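Chapter 7

Folding, Rolling and the Trouble with Tidy Cloth

Before you read

Think of the drawer or shelf where you keep hand towels, napkins or dishcloths. Write down how you fold them, who showed you, and what you believe would go wrong if you stopped. Keep the note. You will need it in Section 7.4.

7.1 What folding is supposed to do

Most household manuals treat folding as settled. Cloth comes off the line or out of the dryer, cloth gets folded, cloth goes in the cupboard. The manuals differ over thirds or quarters and over which edge should face the door, and they argue these points with a confidence that ought to make a student suspicious. Very few of them ever tested anything.

Four claims come up again and again. Folded cloth takes up less space. Folded cloth wrinkles less. Folded cloth is easier to find. Folded cloth lasts longer. Each sounds reasonable, and each has been copied from one book to the next for so long that hardly any author bothers to say where it came from. In this chapter we take them separately, and by the end you may want to keep two of them.

Start with space. A folded stack is tidy, and tidiness looks like economy. Yet a soft cloth pushed by hand into the corner of a bin will fill gaps that a flat rectangle can't reach. Kamol Sombatkul, who ran the linen room at the Rirkwood guesthouse for many years, packed the same 156 napkins into the same cupboard both ways. The folded set went in easily and left a strip of unused shelf along each side. The loose set took less room once she leaned on it. She went back to folding the next morning, for reasons that had nothing to do with space, and we will come to those.

Wrinkles are a harder case, because here the common claim is partly right. A fold is itself a crease. What folding does is choose where the creases go. When a cloth is dropped, it chooses for itself: the weight pulls down, the layers slide over one another, and bends form wherever the fabric happens to give.

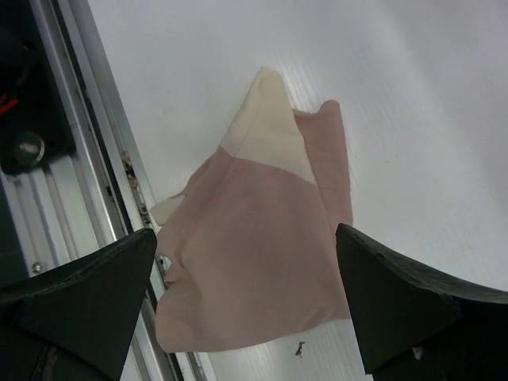 Whether any of those bends will still be there tomorrow depends on the fiber, on how much moisture is left in it, and on what gets piled on top. A dry cloth left in a heap for a few minutes can often be shaken out with little to show for it. The same cloth left damp under a stack of others is another matter. Manuals that warn against "leaving things in a heap" seldom say how long, how damp or under what weight, and without those three the warning is close to useless.

You should also be wary of looking at a heap and guessing its history. A mound of cloth can be the result of carelessness, or of someone setting it down on purpose while they cleared a table. It can be a clean cloth or one waiting for the wash. Students in this course regularly write "neglected" in the margin beside anything that isn't square. Write what you see first. The judgment can wait.

7.2 Two-color cloths and the "right side"

A good deal of folding advice rests on the notion that every cloth has a right side, and that the right side belongs on the outside. With a printed fabric this is easy to follow. With a cloth that joins two plain colors it falls apart quickly. Which color is the front? The answer given in the Bellis home course was that the darker color goes out because it hides dust. The answer given in the Jolham handbook was that the lighter color goes out because it shows dust, and so gets washed. Both were stated flatly, and both were taught to people who then corrected their children.

There is a more useful way to handle it. In a cloth made of two pieces, the seam is usually the stiffest line. It bends less willingly than the fabric on either side, and a fold placed right next to it tends to drift. Lay the cloth flat, find the seam with your fingertips, and decide whether to fold along it or well away from it. Color can be left to taste.

7.3 Finding things again

This is where folding earns its keep, and it's why Sombatkul went back to it. Her loose napkins fit the cupboard, but she couldn't tell how many were left without pulling them out, and she couldn't take one without disturbing the rest. A stack can be counted by its edges. For a household with six napkins the advantage is slight. For a laundry handling 800 pieces in a shift it decides the matter.

Notice what this does to the general rule. "Always fold" was written by people who ran large linen rooms and was handed down to people who own one drawer. Wilmer Cuervo makes this complaint at length in his notes on domestic training, and he overstates it. He would have everyone throw cloths in a basket and be done. Anyone who has dug through a full basket for the one small towel that dries glasses properly will see the weak spot. Still, his main question stands: how many pieces must you own before the minutes spent folding are paid back in minutes saved looking?

The question of wear remains. The claim that folding makes cloth last longer is the weakest of the four. Folding in the same place every time puts the bending in the same place every time. Old tablecloths often go first along the center fold, as many people who have inherited one can tell you. If long life is the aim, the fold should be moved now and then, a step most of the manuals leave out.

7.4 Working exercise

Take one dishcloth, dry. Fold it as you described in your note and leave it on a shelf overnight under a book. The next evening, drop the same cloth on a table from shoulder height and leave it overnight with nothing on top. On both mornings, hold it up by two corners in daylight and record the creases you can see.

Then repeat the dropped version with the book. Most published comparisons skip this third trial, so that a pressed fold is set against an unpressed heap and the difference is credited to whichever method the author already liked.

Bring your original note to class along with the results, and mark any sentence in it you would no longer sign.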